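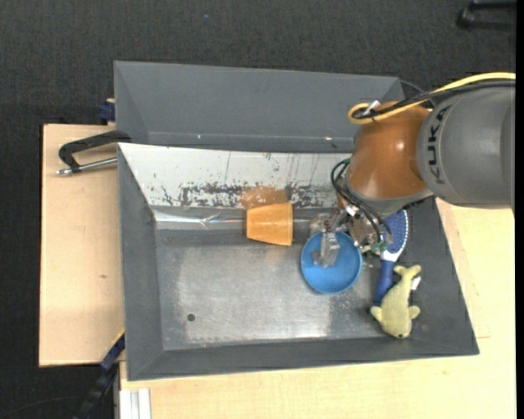
By Marama Kingi, Equipment Reviews
August

Stamberg Gripper Service Kit, Second Edition

The Stamberg kit is sold to laboratories and small plants that maintain their own pneumatic grippers. It contains replacement fingers, two lengths of black hose, push-in fittings, a hose cutter, a torque driver with bits, a finger alignment gauge and a printed service card. Our copy was purchased at list price through Goodwin, the regional distributor, and was used for the full review period on the bin-picking cell at the Sirnberg workshop.

The cell consists of a KUKA arm working over a gray metal bin set on wooden supports. The bin is held to the neighboring tray section by a screw clamp at the edge. Objects are changed at intervals and are chosen for awkwardness. A round bowl, a plastic cup on its side, a brush and a plush animal each ask something different of the fingers, and the bowl is the hardest on them, as one finger must go down inside the rim while the other stays clear of it.

Installation

Fitting the kit requires that the arm be parked, the controller locked out and the air line vented. The service card states this on its first panel, in type of a reasonable size. The old fingers were removed with the supplied driver. One screw had seized and was freed with a tool of our own; the kit includes no penetrating fluid and no spare screws, and both omissions should be corrected at this price.

The alignment gauge is the best item in the box. It is a flat stepped plate that is held between the closed fingers while the screws are brought to torque. With it, one technician completed a finger change in 10 minutes. Earlier changes at Sirnberg were done by eye and had to be repeated when the tips failed to meet.

Hose replacement was slower. The hoses on this arm leave the side of the housing and bow outward before they reach the gripper, and the length of that bow matters. Too short, and the wrist pulls on the fittings at full rotation. Too long, and the hose brushes the sloping wall when the arm reaches into a corner. The card gives a single cut length for all arms, which was wrong for ours. We recommend cutting long, moving the wrist through its range by hand-guided jog at reduced speed, and trimming afterward. The cutter leaves a square end and the fittings sealed on first assembly.

Wear in Service

The kit fingers ran for 2466 picks before the first inspection called for under our schedule. At that point the tips had clouded and showed scuffing along the outer face, with no tearing. Grip on the cup and the brush was unchanged. Grip on the plush had declined slightly, and the finger tended to slide over the pile before taking hold. Wiping the contact faces with a damp cloth restored most of it. The card does not mention cleaning.

A second inspection, at 447 operating hours, found a small nick at one tip. We attribute it to contact with the bin. The white panel at the back of ours carries a broad band of dark scratches along its lower portion, and any finger that travels along that band will collect damage sooner or later. Purchasers should examine the container as well as the gripper. Soft fingers and a rough wall are a poor combination, and the cheaper repair is usually to the wall.

No leak was recorded at the fittings. The fittings are green and easy to find against black hose, even with the arm stopped in an inconvenient pose.

The Service Card

The card is clearly printed and survives oily hands. Its schedule is less satisfactory. It lists finger inspection, hose inspection and fitting inspection at the same interval, although the three do not wear at the same rate. Sirnberg now checks fingers at the start of each shift and hoses once a month. The card also omits the clamps and supports that hold a bin in position. A bin that has crept sideways produces missed picks that look very much like worn fingers, and staff should check the clamp before opening the kit.

Comparison

The Zarnimby set, reviewed on these pages previously, costs less and includes spare screws. It has no gauge, and its hose cutter crushed the ends in our trial. For a shop that changes fingers rarely, Zarnimby remains adequate. For a cell in daily use, the Stamberg gauge alone justifies the difference.

Assessment

Recommended, with reservations about the card and the missing screws. Replacement fingers may be ordered separately under part number 1544. Goodwin advises that these are supplied in pairs only.

Home | Reviews | Maintenance | Archive | Contact

This site uses cookies to remember your preferences. Accept | Manage settings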